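About Us

Sharifi Automation Planning
Drirnham

Home
About Us
What We Do
Budget Sheets
Contact

Who we are

Small firm, two partners, one office in Drirnham. We help other small firms buy robots. Or not buy them, which happens more than you'd think. We don't sell equipment and we don't take a cut from anyone who does. You pay us for the plan, you own the plan, you take it to whatever dealer you like.

Rostam Akbari does the money side. Budgets, quotes, lease or buy, what the thing costs you in year four when the warranty is gone. Before this he ran purchasing for a packaging plant and signed for a lot of equipment, some of it good.

Bijan Hosseinzadeh does the floor side. Reach, payload, grippers, power, air, where the cell goes and what has to move so it can go there. Trained as a machinist. Will ask to see your worst part, so have it out when he comes.

Sharifi was the name of the machine shop that had our first office before us. The sign was already up and paid for. We kept it.

How it started

Rostam's old plant bought a palletizing cell. Nice cell. Floor was wrong, the slab had a slope to it and no one had put a level on it before the order went in. Fixing the floor cost more than the install. Bijan was the outside guy brought in to sort it out, and the two of them spent a good part of that March eating lunch in a truck and writing down everything that should have been in the budget and wasn't.

That list is still the base of what we do. It has 151 lines now. Some are big (guarding, electrical, training hours). Some are dumb little things like who buys the spare fingertips and where do they get kept. The dumb little ones are what people call us about later.

What we do

Site visit first. Bijan walks the floor, watches the job being done by the people who do it now, takes measurements, asks for cycle times. Bring us the real ones please, not the ones from the quote to your customer.

Then the budget. Rostam builds it in a plain spreadsheet you can open and change yourself. Purchase price goes on one tab. Everything else goes on the other tabs and there are quite a few of them. Install, freight, rigging, software seats, downtime while you switch over, scrap while you learn, service calls, the hours your best operator will lose to teaching it. We put in a contingency line and we ask you to leave it alone.

Then the buying schedule. What gets ordered when, which items hold up which other items, when the deposits are due. Long lead items at the top. If your fiscal year ends in the middle of it we split it for you.

Last is the quote review. Send us what the dealers sent you. We line them up on one page, same headings, and mark whats missing. Usually it's the end of arm tooling.

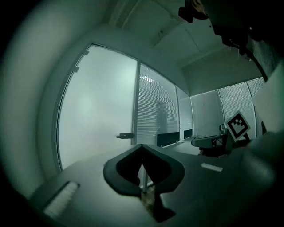 About tooling. We go on about it because it's the part that gets guessed at. A buyer will spend weeks picking an arm and then put down one number for the gripper, half the time a number from a phone call. Fingers wear. Fingers get changed when the part changes. If you run several parts you may need several sets, plus mounts, plus somebody's time to swap and check them. In our sheets the tooling gets its own tab and its own yearly amount, and it's never zero in year two.

Same goes for small parts in general. A part that is flat and sits tight to the table is a harder pick than a big box, and it should be budgeted like one — more test time, more spares, maybe a different fixture. Bring samples to the first meeting. Bag of 20 is plenty.

What it costs

Full plan is a flat 3000 dollars for a single cell. Covers the site visit, the budget, the schedule and one round of quote review. Second round is extra but not much. More than one cell, call and we'll talk. Travel past the county line is billed at what it costs us, receipts attached.

Quote review alone is cheaper, see the Budget Sheets page. The blank worksheet is on there too and it's free. Take it.

Who we work with

Job shops, a bakery, a couple of print finishers, a community college that needed a training cell and had grant money with a deadline on it. Bometti has been with us the longest. They make hinges and small brackets, and we've planned two cells for them plus one that we told them to put off until the new building was done. It's on the schedule again now.

Aveo came to us with an order already half written. We moved the deposit date, took out a vision package they had no use for and added the guarding that wasn't there. Total came out a little higher than what they walked in with. They signed it anyway, and it held.

We like first time buyers best. If you have a robotics department already you probably don't need us.

What we don't do

No programming. No install. No repairs, although Bijan will look at something if he's standing next to it. We don't do grant writing but Rostam will fill in the equipment pages and the budget table for whoever is.

We also won't write a payback number to order. If the plan says four years it says four years. You can show your bank that or you can wait.

Visiting

Come by, mornings are better. Bijan is out on sites most afternoons. Parking is in back, use the side door, the front one sticks. Call ahead if you're bringing anything heavy so we can get the cart out.

Getting started

Send us a short email. What you make, what job you want to take off people's hands, what you think you can spend and when your budget gets locked. Photos of the area help, so does a floor plan even if its hand drawn. One of us will write back, usually Rostam, usually early.

If your budget is due in two weeks say so in the subject line. We've done it that fast. Would rather not.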